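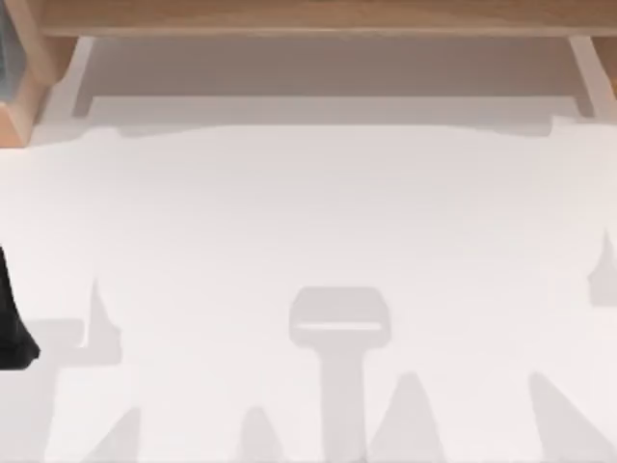 Basting spray vs. pins on a 2-layer summer quilt
Forum: Hand and Machine Quilting > Batting and Basting

grastberg_lane wrote:
Posted 9/24/21
I have a top pieced and pressed, cotton lawn, going on a flannel back with no batting. The pattern is Prata, the long rectangles one. My last top of this type shifted during quilting and I had puckers along every third seam. I used curved safety pins a hand's width apart. Is spray better for thin layers, or is my spacing wrong?

hexes_and_ohs wrote:
Spacing. Flannel grips, lawn does not stretch much on the straight grain, so pins at half that distance will hold. Spray on lawn can show through as a darker patch until it is washed. Test a scrap.

bobbin_tension wrote:
Disagree. Pins distort lawn. Each one lifts the top layer a little and the fabric has to go somewhere. I have used spray on every thin quilt since April and have had no puckers. Light coat on the flannel only, then smooth from the center.
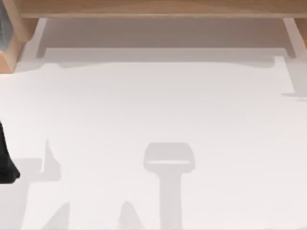
Smoothing matters more than the adhesive. The back has to be flat and taut before the top goes on. I want a surface with nothing on it and no seams, like the flat white tabletop here, so that any ridge I feel under my palm is in the fabric. If you baste across two tables pushed together, the join will print a line into your layers.

hexes_and_ohs wrote:
A join does not print a line if you tape the back down on both sides of it. I have basted on two folding tables for years.

grastberg_lane wrote:
What thread weight are you both using? I should have said I am quilting this on a domestic machine with a walking foot, straight lines.

bobbin_tension wrote:
50 weight cotton top and bobbin. Stitch length a little longer than for piecing. Reduce presser foot pressure if your machine allows it. That was the cause of half my puckers on lawn.

ppapadopoulos wrote:
Third option: thread basting. Long running stitches in rows, no residue, no lift. It takes an evening. The guild at Pustomcombe teaches it for anything without batting.
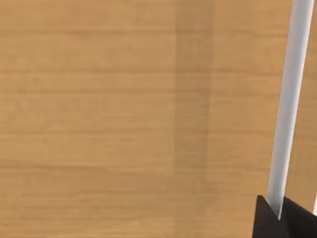
Keep the rows parallel to the grain of the back, not to the piecing, which may be off square. A printed or woven stripe in the flannel makes this easy. If the back is plain, use the table. On a wooden top like this one the grain lines run, slightly wavy, across the surface to line up the selvage by eye, and you can check it again after each row. Use a thread that contrasts with both layers, and start each row with a backstitch instead of a knot.

Panagiotis Papadopoulos
Dotlow

bobbin_tension wrote:
Thread basting catches in a walking foot. I spent longer picking it out than I did quilting.

ppapadopoulos wrote:
It catches if you sew directly over the rows. Offset them from your marked lines.

grastberg_lane wrote:
I will make three test squares, one of each, and wash them. The presser foot pressure was at the default on the last one, so that gets changed first.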